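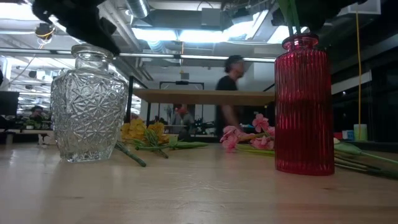
Clear patterned vase and tall red ribbed vase on a light wood tabletop.

Sikildale Table Oil, Clear Matte

Sikildale Table Oil is a plant oil and wax finish for indoor wood tables, counters, desks and shelves. Ondton makes it in small batches and sells it in three sizes. It soaks into bare wood and leaves a low, even sheen that can be touched up without sanding the whole piece.

One large can covers around 134 square feet per coat on smooth hardwood. Softwoods and end grain take more, and a dry old tabletop can drink up a surprising amount on the first pass. If you are between sizes, buy the larger one. Partial cans keep well if the lid is pressed down tight and the can is stored away from frost.

Where to use it

The oil works on maple, beech, birch, oak, ash, walnut and cherry. It can be used on butcher block, solid boards and good quality veneer, but sand veneer by hand only. It is not meant for floors, decks, bathroom walls or anything that stays outside. It will not soak through varnish, lacquer or paint, so these need to come off first.

Clear Matte adds no pigment, but all oil finishes warm the color of the wood a little. Pale maple and birch will look slightly more yellow, and walnut goes noticeably darker. The quickest way to see the result ahead of time is to wipe a sanded spot with a damp cloth. The damp color is close to the finished color, though a little deeper. If you want to keep a pale table pale, look at Sikildale Table Oil, Light Tint, which has a small amount of white in it.

How to apply

Sand the surface along the grain, finishing with a fine paper, and vacuum off the dust. Wipe with a barely damp cloth and let the wood dry completely. Stir the can well – the wax settles at the bottom in storage, and shaking does not lift it.

Pour a small amount onto the wood and spread it with a lint-free cloth or a white pad. Work in sections you can comfortably reach across. Leave it until the surface stops looking wet in places, then wipe off everything that has not soaked in. Go over it again with a dry cloth. The surface should feel almost dry to the hand when you are done.

Let the first coat dry overnight, rub lightly with a fine pad and repeat. Two coats are enough for most tables. Desks with a lot of daily use and counters next to a sink do better with a third, put on very thin.

Coat the underside of loose tops and leaves as well. One coat is fine there, and it helps the board take up moisture evenly on both faces.

Drying and first use

The table can be used gently once the last coat has dried overnight. For the first two weeks keep it free of standing water, hot dishes and tablecloths, and put rubber feet on hold until that time is up. Cold rooms slow everything down. If you are oiling a table in January in an unheated garage, bring it inside to dry if you can. 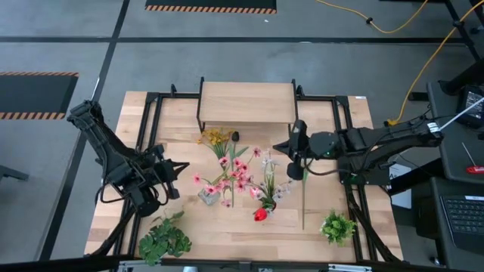

According to one review on our order page, the first coat took most of an evening and the second hardly any time at all, and the main mistake was leaving too much oil around the edges, where it stayed tacky until it was rubbed down with a pad and fresh oil. The same review asked for a smaller can for touch-ups. The small size is now listed with the others.

Care

Dust with a dry cloth. For everyday cleaning use water with a few drops of plain dish soap, then dry the surface. Skip glass cleaner, bleach and scouring powder. Spills of coffee, wine and vinegar should be wiped up soon, and so should water under a flower vase or a plant pot. A saucer or coaster is the easy answer for anything that stays in one place.

Dull patches can be fixed on their own. Rub the spot with a fine pad, put on a little oil, wait, and wipe it dry. White rings often fade with this treatment. Dark rings have gone further into the wood and need sanding before you oil again.

Safety

Cloths and pads soaked in oil can heat up and catch fire by themselves if they are left in a pile. Lay them flat outdoors to dry, or soak them in water and seal them in a metal container. Keep the can away from children and open flames, and open a window while you work. Wear gloves if your skin is sensitive.

Shipping and returns

Oil ships by ground only. Unopened cans can be returned in the original box. We cannot take back opened cans, including ones that were opened only to check the color. Cloths and pads are sold separately on the Ondton accessories page.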